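From: Matúš Bednárik
To: automation-users list
Subject: Re: [automation-users] Open day at Havthorpe, was it worth the drive?

On the list last week, Hájek wrote:

> I saw the Havthorpe open day announced here in February but couldn't
> get away. Did anyone go? I mostly want to know if the arm demo was a
> real one or just the thing waving around. Also whether they let you
> near the controls. We are trying to decide about Pludberg before the
> budget closes.

I went, with one colleague from our shop. We got there a little after 9 in the morning and left after lunch.

There were four stations. Two were conveyors, which you have seen before if you have been to any trade show. One was a palletizer that was down the whole time we were there. The last was the tabletop cell, and that is the one you are asking about.

It was a real demo. The arm works over a wooden board with colored shapes on it, and the operator types in which one it should go to and where it should end up. Visitors could call out the next move. I asked for the star, and then asked to have it put back at a different angle, and it did both. My colleague asked for the heart. That one took two tries.

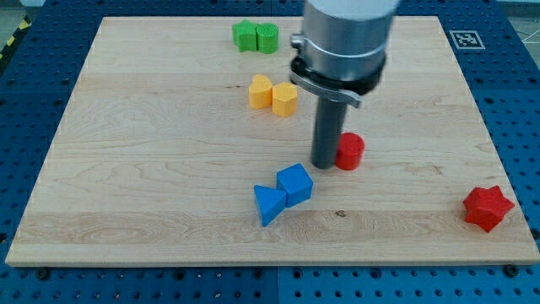

They run it slowly when there are people at the rail. The operator said the normal speed is a good deal higher but she would not show it with visitors present, so I can't tell you anything about cycle time. The only figure I got was that the cell had done 720 moves the day before, in a test with no one in the room. I did not see the log.

On your second question, yes, they let you near the controls. After the talk they took small groups behind the rail and you could step through a program on the pendant with someone standing next to you. The menus are plain. I found the speed override without being told where it was. The manual is 32 pages and they gave out printed copies. I have a spare if you want it.

About Pludberg: I asked, and the people at the cell did not want to compare. The sales desk said the Beltasier controller will talk to either one, but they could not show me that working, so I would get it in writing.

Parking is behind the building and fills up early. Lunch was sandwiches. Almost everyone I spoke to was from packaging, so if you go next time, bring your own questions about small parts, as the talk doesn't cover them.

I have my notes on the gripper change procedure typed up and can send them off list.

Matúš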